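Popular Song Forms, 1950s to 1960s
Handout 9: Twelve-Bar and Thirty-Two-Bar Forms in Early Rock and Roll
Pronemdale College, Department of Music
Revised 2018-04-03

Read this handout before the lecture. The listening set is on reserve in the Arville Library under the course number. Bring the blank chart from Handout 4. 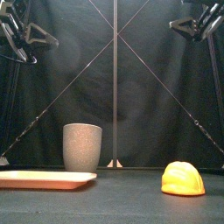 L. Metwally
Instructor, Popular Music Studies

1. Terms

A bar is one measure. All songs in this unit are in four beats to the bar unless the chart says otherwise. A chorus, in the sense used by blues and jazz players, is one complete pass through the form. In everyday use the word means the part of a song that comes back with the same words. Both meanings appear in the readings. In written work for this course, use "pass" for the first and "refrain" for the second.

Chords are written in Roman numerals. In the key of A, I is A, IV is D, and V is E. A numeral with a 7 after it adds the minor seventh above the root. Early rock and roll players often put the seventh on all three chords, so its presence does not by itself mean that a chord is about to resolve.

2. The twelve-bar form

The form falls into three phrases of four bars. The basic chord plan is:

Bars 1 to 4: I I I I
Bars 5 to 8: IV IV I I
Bars 9 to 12: V IV I I

Common changes to the plan:

Quick change. Bar 2 moves to IV and bar 3 returns to I.

Held dominant. Bar 10 stays on V in place of IV. The result sounds closer to country practice and is frequent in slower songs.

Turnaround. Bar 12 moves to V, which leads back to the top. The last pass normally leaves it out.

In the older blues pattern the words run A A B: one line, the same line again, and a line that answers it. Each line takes up a little more than two bars of its phrase, and the rest is filled by an instrument. Many rock and roll songs drop the repeat. They use the first phrase for a quick run of new words, often over stop time, and keep bars 5 to 12 for a refrain. Mark these songs "verse and refrain, 12" on the chart.

Stop time means that the band plays only the first beat of each bar, or of every second bar, while the voice goes on alone. The chord does not change during the silence. Students regularly chart the silent bars as missing. They are not missing and must be counted.

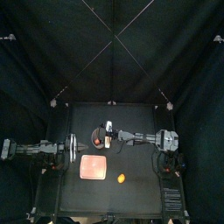
3. The thirty-two-bar form

The form has four sections of eight bars, labeled A A B A. The A sections share a melody and nearly always end on I. The B section is called the bridge, the middle eight, or the release. It has a new melody and usually begins away from I, most often on IV. It closes on V to prepare the last A.

On a two-minute single there is rarely time for two full passes. The usual answer is a partial repeat: after the first A A B A, a guitar or saxophone solo covers one A section or the bridge, and the voice comes back for what remains. Write this as A A B A / (A) B A, with parentheses around the instrumental part.

Some songs use twelve-bar A sections with an eight-bar bridge. Treat these as A A B A and write the section lengths underneath. Do not call them thirty-two-bar songs, as the total is 44.

4. Counting procedure

Step 1. Find the first full bar. Notes before it are a pickup and are not counted.

Step 2. Listen once for the bass only. On older pressings the bass may be faint – use headphones, and follow the lowest note on beat one.

Step 3. Mark every bar with a stroke. Do not write chords on this pass.

Step 4. Group the strokes by phrase. If a phrase comes out a bar long or short, count it again before deciding that the song is irregular. Added bars between sections do occur, mostly after the bridge.
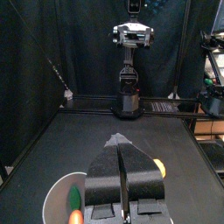
Step 5. Write in the chords, then the section letters.

5. Listening set

The set holds 71 sides in the Dravby transfer. Track numbers follow the library's sheet. Some transfers run slightly sharp or flat of concert pitch, so name the key by the nearest half step and note the difference.

6. Assignment

Chart 3 sides: one twelve-bar, one thirty-two-bar, and one of your choice that fits neither. For each, give the key, the section letters, the number of bars in each section, and the location of any solo. Add one paragraph on the third side explaining where it departs from the two forms. Charts without bar counts will be returned unmarked.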